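Pulska Street Swap Room Opens Again, and I've Already Been Twice

12 Apr 2021

Well, it's back! The swap room on Pulska Street opened its doors again this week after being shut since October, and if you've been sitting on a pile of blankets, curtains and winter coats like I have, you can finally get your hallway back. I went over with two bags on the first morning and came home with one and a half, which my husband says isn't how it's supposed to work.

If you're new in town, the idea is simple. You bring in clean household things you don't want anymore, you get a paper token for each bag, and you trade the tokens for whatever you like on the shelves. No money changes hands. Before the long break the room passed along 2434 items in a single season, and the folks running it think they can beat that by the end of summer. Judging by the line outside (all the way past the bakery, and moving slowly) I'd say they've got a good shot.

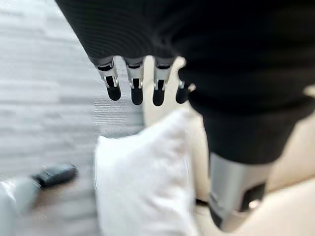
What's different this time

The hours are shorter, for one thing. Doors open at 9 and close at noon, and they mean noon. I saw a man with a very nice floor lamp get turned away at two minutes past. There's also a limit of 3 bags per household per visit, so if you've just cleaned out a whole attic you'll be making a few trips.

The other big change is soft goods. Pillows, throws, knitted things and cushion covers used to get tossed in one bin by the door, and you had to dig. Now they have a back wall all to themselves, sorted by size, and it's so much nicer! Wool and anything hand-knit goes on the top shelves. Please wash it first, and please let it dry all the way, because a damp sweater in a closed bag will make everything around it smell like a pond.

Lilibeth Saludo told me the knitwear shelf was half empty an hour after opening, and that people were swapping blankets with each other in line before they even got to the door. I believe it. I did it myself.

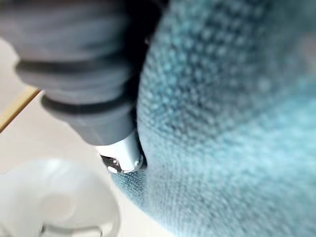
Ifor Powell wishes the hours ran later. He works mornings at Prothero and can't get there before closing, and he told me plenty of people on his shift have bags packed in the trunk with no way to drop them off. He'd like to see one evening a month, even if it's only for drop-offs and the trading waits for the next day. I passed that along at the desk and was told they're thinking about it, so if you feel the same way, go say so. There's a notebook by the token box for suggestions.

As for furniture, the answer is still no, there just isn't the floor space. Small stuff is fine, but nobody can take your couch. What you can do is pin a card on the board with a phone number and the measurements, and I'd really put the measurements on there. Last year I fell for a loveseat on that board and it was a good bit wider than my front door.

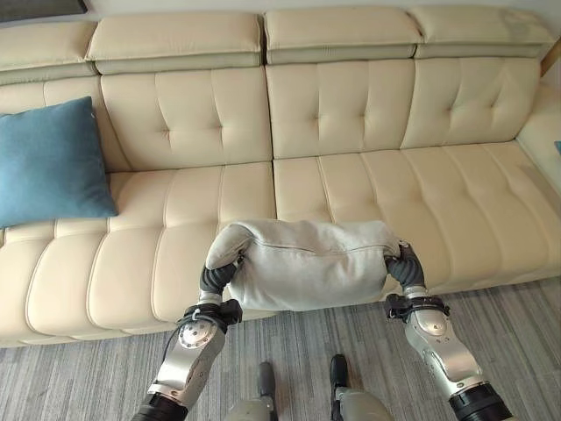 The board is free to use and cards stay up until the end of the month. Leave off your street address, just the phone number and which side of the river you're on.

One more thing, about getting there. The lot behind the old Clolta building is open to swap room visitors in the mornings, and you can cut through the alley from there with a cart. Bring your own bags, since they've run out of spares, and hang on to your leftover tokens. They're good all season.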